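Woltitz Shared Workrooms
Room Inspection Checklist with Comments
Form 4000, Revision 3

Building: Gavelby
Room: 11
Area covered: tables, work surfaces, tabletop stands, hand tools with long handles, lighting, floor and exits
Date of inspection: Mar 7, 2021
Previous inspection: February, same form
Status: Open items remain. See Section 7.

How to read this form

Each item is marked Pass, Pass with comment, Action required, or Not checked. An item marked Action required does not by itself close the room. The room is closed only where the comment says so. Comments are entered at the time of the inspection and are not edited afterward. Corrections are entered as a new line at the end of the section concerned.

Section 1. Access and exits

1.1 Door opens fully and closes under its own weight
Pass.

1.2 Route from the door to the far wall is clear
Pass with comment. A stool had been left in the route and was returned to its place during the inspection. Stools belong under the long bench on the window side.

1.3 Exit sign lit
Pass.

1.4 Room rules posted at eye level by the door
Action required. The posted copy is the previous revision. The current revision asks users to report a cracked or loose tabletop item on the same day. The older text says "at the end of the booking." Replace.

1.5 Emergency contact card present and legible
Pass.

Section 2. Floor

2.1 Floor free of loose mats, trailing cords and standing water
Pass with comment. The mat at the sink has begun to curl at one corner. It was pressed flat and held, but should be looked at again on the next visit.

2.2 Floor covering intact
Pass with comment. The Atava floor covering has lifted along the seam near the storage cabinet. The lifted part is short and outside the walking route. It has been marked and entered in Section 7.

2.3 Bins in place and not overfilled
Pass.

2.4 Broken glass and sharps container in place, lid closed
Pass.

Section 3. Lighting

3.1 All ceiling fixtures working
Pass.

3.2 Light level at the table surface
Pass. Reading taken at the middle of the tabletop: 385 lux. The reading in February was taken at the window end and should not be compared with this one. Future readings are to be taken at the middle.

3.3 Glare on glossy items
Pass with comment. Users have reported that shiny or see-through pieces are hard to judge for scratches under the side light. Inspectors are asked to tilt the piece or change their own position before marking a surface as sound. A highlight along a rim can hide a fine chip.

3.4 Window blinds in working order
Pass.

Section 4. Furniture

4.1 Shelving fixed to the wall
Pass. Fixings checked by hand. No movement.

4.2 Heavy items stored low
Pass with comment. Two boxes of ceramic stock were on the top shelf and have been moved down. The label on the shelf upright is correct and does not need to change.

4.3 Storage cabinet doors latch
Action required. The left door latches only when lifted. The hinge is worn. The Ramalho cabinets in the other rooms had the same hinge replaced last year, and the spare set is kept in the Gavelby supply room.

4.4 Stools and chairs sound
Pass. All rocked and sat on. One foot cap was missing and was replaced from stock.

4.5 Tables stand level and do not rock
Pass.

4.6 Table aprons and undersides free of splinters, staples and old tape
Pass with comment. Run a gloved hand along the lower edge. The shaded side of an apron is often missed, and it is the part a seated user's knees will touch.

Section 5. Wooden work surfaces and tabletop items

5.1 Tabletop sound, no open cracks or raised grain
Pass with comment. Pine tabletops are soft and will mark. Dents and light scratches are not defects for the purposes of this form. Record only damage that could catch skin, clothing or the foot of a stand.

5.2 Knots tight and flush with the surface
Pass. Press each knot with a thumb. A knot that moves, or that stands above the board around it, is to be filled or taken down before the table is used again. A knot that is only darker than the surrounding wood is entered as Pass. The February sheet listed several knots as "stains," and these entries have been withdrawn.

5.3 Surface clean
Pass with comment. Small scraps of paper and tape are to be picked up before work starts and again at the end of the booking. A scrap under one leg of a light stand is enough to make it rock. Use a dry cloth along the grain. Do not use a wet sponge on untreated boards, and do not scrape tape off with a blade.

5.4 Wire stands: legs even, no sharp ends
Pass with comment. Set each stand on a flat part of the table and press lightly from above. All legs should stay in contact with the wood. Bent legs are part of the design in many stands, so a bend is not in itself a fault. The question is whether the stand returns to the same position when the pressure is taken off. Stands that walk or tip are to be set aside.

5.5 Wire stands: coating intact
Pass. Where the coating has worn through, check for a burr before returning the stand to use.

5.6 Items held upright in a stand are properly seated
Pass with comment. A round, flat item should rest low in the stand, with its weight between the legs. It may lean slightly. It should not depend on anyone's hand to stay up once it has been placed.

5.7 Long handles do not create a tipping hazard
Pass with comment. A handle that reaches past its stand acts as a lever. When placing or removing a handled item, guide it by the handle and keep the movement slow until the stand is clear. Stands should be kept well in from the table edge, and handles should not project over the walking side.

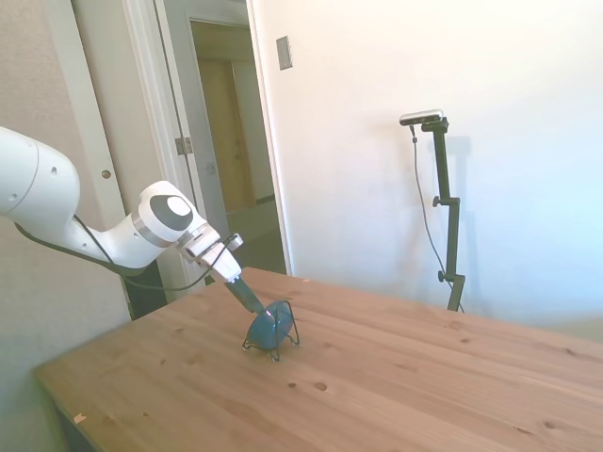
5.8 Translucent and glossy pieces free of cracks and chips
Pass with comment. Check the rim first, all the way around, then both faces. Where the material of a piece is not known, treat it as breakable. Pieces with a crack that can be felt with a fingernail are withdrawn. Pieces with surface scratches only may stay in use and are entered on the sheet kept in the cabinet.

5.9 Handles firmly attached where they are meant to be fixed
Pass with comment. Test by holding the handle and turning gently. Do not test by pulling. Some holders are made to be separated, and force in the wrong direction will damage the joint. If the design is not known, leave the item as found and mark it Not checked.

5.10 Enough clear surface around each stand
Pass with comment. Allow a hand's width on every side as a minimum. Stands placed toward the back of the table are less likely to be knocked by a sleeve, but should still be reachable by a seated user without leaning on the edge.

Section 6. Housekeeping and supplies

6.1 First aid kit sealed and in date
Pass.

6.2 Gloves available in more than one size
Action required. Small gloves only. Medium and large to be restocked from the supply room.

6.3 Clean cloths available
Pass.

6.4 Cleaning products labeled
Pass with comment. One spray bottle had a handwritten label that was no longer legible. The contents were disposed of and the bottle was not reused.

6.5 Defective items box present, with tags
Pass with comment. The box was present and tags were available. One wire stand in the box had no tag. An untagged item cannot be repaired with confidence, and it has been kept back until the booking record has been read.

6.6 Lost property removed
Pass.

Section 7. Open items

Item 1.4 – Room rules by the door. Replace with current revision. Room may remain in use.

Item 2.2 – Lifted seam in floor covering. Re-glue or tape down. Room may remain in use, provided that nothing on wheels is taken past the cabinet until the repair is complete.

Item 4.3 – Cabinet hinge. Replace from spare set. Until then the left door stays closed, and supplies are taken from the right side.

Item 6.2 – Gloves. Restock before the next booking that involves breakable pieces.

Item 6.5 – Untagged stand. Hold in the defective items box. Not to be returned to the shelf.

Section 8. Notes for the next inspection

Please bring the light meter and a soft pencil. Ink marks on bare pine cannot be removed without sanding, and two boards at the window end still carry ticks made in pen during an earlier visit.

Section 5 should be done before Section 6, so that any stand or piece withdrawn from use can be tagged and boxed in the same round. If time is short, items 5.4 through 5.9 take priority over the remaining entries in the section, and anything left out is to be marked Not checked. Blank lines will be returned.

The completed form is kept in the Gavelby office, with one copy in the room folder. The copy from February may now be removed from the folder and filed.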